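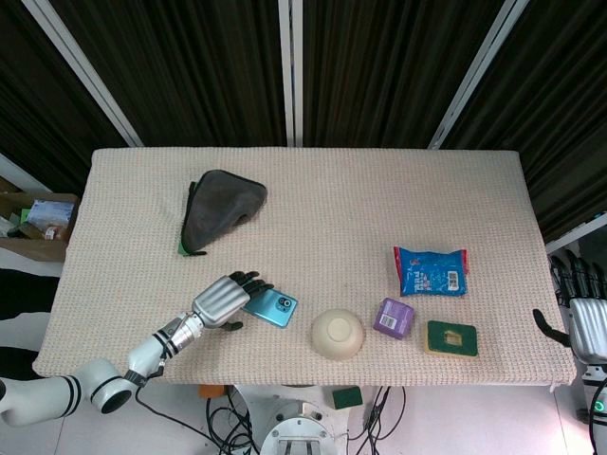
Prunulis Editions
Progress report to the Handorer Fund, second period
Project: The Treltanent Letters and related regional titles

Work in this period

The main task was editing the Treltanent letters for the first volume. The full collection comes to 206 letters. All of them have been transcribed, and the transcriptions have been checked against the originals except for the last folder, where the ink has faded and the reading is slow. We expect to finish that folder in March.

The volume editor has delivered the introduction and the notes to the first six chapters. The notes ran longer than planned. We asked for cuts, mainly to the shipping and land records, and the revised notes are now with the copy editor. The family that holds the letters has given written permission for both the print and electronic editions.

The second title, a short history of the Luo ferry landing, is ahead of schedule. The author turned in a complete manuscript and it has been through one outside reading. The reader asked for a clearer account of the years after the landing closed, and the author is rewriting the final chapter.

Changes to the plan

The map section has been reduced from 8 maps to 6. Two of the maps showed nearly the same stretch of river, and a third would have repeated one of them at a larger scale, so a single new drawing replaces all three. The mapmaker has agreed to the change at the original fee.

We have also moved the index from the author to a freelance indexer. The added cost is covered by the savings on permissions, which came in under budget.

Spending

Spending on editing and transcription is in line with the approved budget. Nothing has been drawn from the printing line yet. We received three printing quotes and will choose once the final page count is known. Paper prices rose between the first quote and the last, and we have asked the first printer to confirm its figure.

Readings and sales

The earlier anthology continues to sell slowly through local bookstores and by mail order. A reading at the Treltanent library was postponed because of repairs to the building. The library has offered a new date in the spring.

Next period

Complete the last folder of transcriptions.
Send the letters volume to the typesetter.
Receive the final chapter of the ferry landing history and begin copy editing.
Confirm the printer.

We request no change to the payment schedule. The next report will include sample pages and a proof of the cover.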